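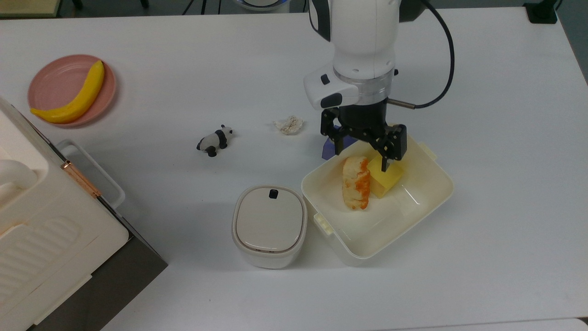 Square bowl with rounded corners on a white tabletop.

Home Opinion Housing Archive Contact

Rental listings in Vernham give floor area to the nearest square foot and say nothing of usable counter depth. The omission is a defect in the listing standard. A kitchen with 16 inches of clear counter cannot hold a mixing bowl and a cutting board together, yet it is advertised as full size.

Magdolna Halász has argued that tenants can measure for themselves. Most sign before a viewing.
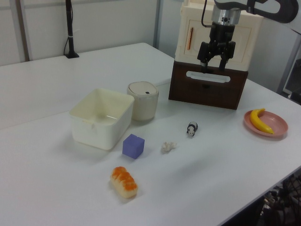 What the form should require

Add three fields: clear depth, clear width, and cabinet door swing. Landlords already pay for a floor plan, and the same visit would cover all of them.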